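Grønli Two-Arm Course

The Grønli Two-Arm Course is a student project course in robotics at the Temoswood technical college. It is open to students in their second and third year and runs from August to November. Students work in pairs with a table-top cell that has two robot arms, and the final task is to put a case of small objects in order. The course was started by the teacher Ronja Strömberg and takes its name from the Grønli building, in which the workshop is located.

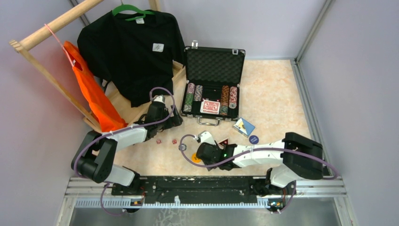
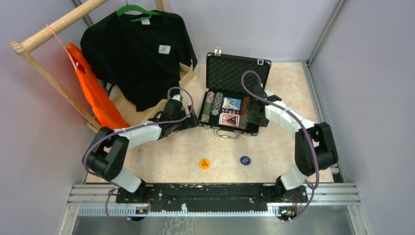

The poker case task in the Grønli cell, with chips on the mat.

Contents: Background, The cell, The poker case task, Assessment, Relation to the Malmont meeting

Background

Before the course existed, students at Temoswood learned robotics mainly with simulation and with one large industrial arm, which could be used only when a technician was present. Strömberg proposed a smaller installation that the students could operate and repair themselves. The first group had 25 students. In the second year the college bought more parts, and the number of places was raised to 64.

The teaching is in English and Norwegian. No earlier experience with robot arms is required, but students must have passed the introductory programming course.

The cell

The cell has light-colored walls and a soft-colored mat as its floor. Both arms stand on a black plate along the front side, which is bolted to an aluminum profile. Each arm ends in a black gripper, and a purple cable follows the arm down to its base. Students are expected to check this cable before every session, and a pair that leaves it badly fastened loses its next evening time.

A wooden clothes rack with a black T-shirt on a green hanger stands at the left side of the cell. It belongs to the clothing task, which is given in the first half of the course. The rack is normally left in place during the later tasks, and the students must plan the movements of the left arm with this in mind.

The poker case task

The poker case is the final task. An open case is placed on the mat, with stacks of chips and boxed playing cards in its tray. Loose pieces are put outside it, and the pair must bring them back with the two grippers. The positions of the loose pieces are changed for each attempt.

Chips are considered the difficult part. A chip that lies flat gives the gripper very little edge to hold. Most pairs solve this by pushing the chip with one gripper against the other, a method known in the course as "Pevano," after the student team that first used it. Card boxes are easier to pick up, but they can disturb the stacks when they are put down. The lid also limits how the arms can approach the tray from behind.

During one autumn the students recorded 2,096 attempts at this task. The recordings are kept by the college and are used by later groups for training their own control programs.

Assessment

The grade is based on a written report, a demonstration and a workshop log. A maximum of 80 points can be given. Failed attempts do not lower the grade if they are described in the log.

Relation to the Malmont meeting

Since the third year, selected pairs have shown their work at the Malmont student meeting in November. Participation is voluntary and gives no extra points.

See also: Clothing task (Grønli), Malmont student meeting, Temoswood workshop rules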